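Flu bulletin: Ditville cases ease, but clinics stay busy

Sunday, June 4, 2023

Families in and around Ditville can breathe a little easier this weekend, with the district health office reporting 409 new cases of seasonal flu over the past week, down from 743 the week before. It is the first real fall since the cold weather set in, and a very welcome one for the staff at Benítez Clinic, who have been working long days (and a fair few long evenings) to see everybody who came through the door.

Four patients were still in hospital when the bulletin went out, all of them from the Jinell side of the district, and all are said to be comfortable. No deaths were reported.

Dr Hugo Barrios, who runs the respiratory ward at Benítez, thanked residents for their patience and asked them to keep up the simple habits at home: washing hands before cooking, airing the rooms for a while each morning, and not sharing cups, bowls or cutlery with anyone who has a cough.
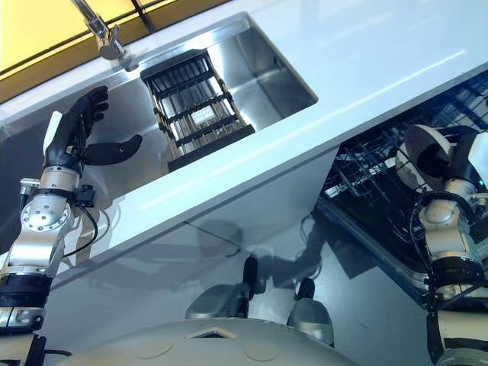

A dish rack in a kitchen sink.

"People have been very kind to us, and very sensible too," Dr Barrios said. "I would only ask them to carry on a little longer, especially if there are grandparents or small babies in the house."

The vaccination point at the Stiltero market hall will stay open through the coming week, and can take up to 100 people a day. There is no need to book, though the mornings tend to be quieter and there are chairs inside for anyone who would sooner not stand. Bring your health card if you can find it, and if you can't, come along all the same and the nurses will look you up.

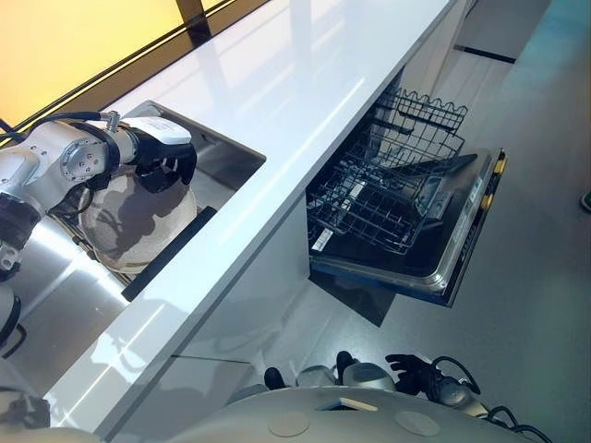
Where to get help

Anyone with a high fever lasting more than a couple of days, or who is finding it hard to breathe, should go straight to Benítez Clinic. For milder symptoms, the pharmacies in Jinell and Stiltero are happy to give advice over the counter. The next bulletin is due at the end of the week.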